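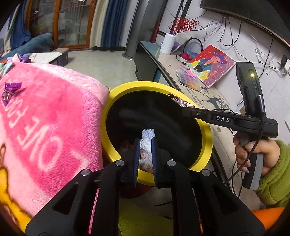 Pumside gets its money for a second year of hand-held grippers

Good news for those of us who spend our afternoons picking things up and putting them down again: the Pumside project has its equipment money for the coming year! The word came through on Friday, and I've been buried in quotes and spreadsheets ever since (I'm the one who does the ordering, so please be kind).

The plan is to buy 30 more hand-held grippers, enough to send pairs out to people recording ordinary household jobs at home. Sorting lollies into a tub, folding a blanket, clearing a desk, that sort of thing. We had two quotes on the table. Farquharson came in cheaper per unit, but their price left out the cables and the spare finger pads, and anyone who's used these things for a month will tell you the pads are what you end up buying. Dallgate put the lot into one figure and threw in repairs, so Dallgate it is.

Spare pads get their own line in the budget this time, and I'm very pleased about that. Last year they came out of petty cash and I had a drawer full of receipts I never want to see again. We've allowed $2000 for pads, screws and replacement cables, and whatever's left at the end rolls over.

The bigger argument was over the robot arm. A few of you were keen to buy one now and I do get it, I'd love one too! But the Gevmont workshop has agreed to let us book time on theirs, and at 46 dollars an hour we'd need to book an awful lot of hours before owning one made sense. There's also the bench, the guarding and the power to sort out, and none of that was in anybody's quote. We'll look at it again once we've seen how many hours we use.

The order goes in during February. Dallgate is quoting 30 days for delivery, which I'd treat as hopeful, so if you've got a kit at home now, please hang on to it until you hear from me. Chargers too, even the ones with the dodgy plugs.

I still need colour preferences for the handle labels and a delivery address from everyone outside Gevmont. Reply to the last email, don't start a new one, or I'll lose it.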